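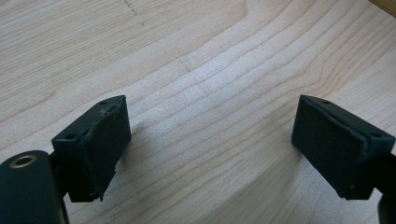
The Stikmont hand-held gripper kit costs 388 dollars and arrives as a box of parts with a manual that stops at step 36, two steps before you have a gripper. I built mine on the bench at the Clindberg shared workshop with Chiến Hoàng, who owns better hex keys than I do. The fingers are big black wedges and they open nice and wide, wide enough for a coffee mug. The black covering is the weak spot. Along the ridge of each finger it has gone wrinkled, and on the left one the lower edge is ragged, like a couch that lives with a cat.

The working parts I can't fault. The trigger has a decent pull, the arms don't wobble, and after 158 practice grabs the only thing that had come loose was my patience with the cable clip. Thoa Lại picked up a grape with it on her first try, then handed it back to me so I could crush the next one.

Stikmont sells replacement covers in packs of 4, which tells you they know. Shipping runs into May. I've ordered a pack.

Good gripper, bad pants. Buy it if you already own glue.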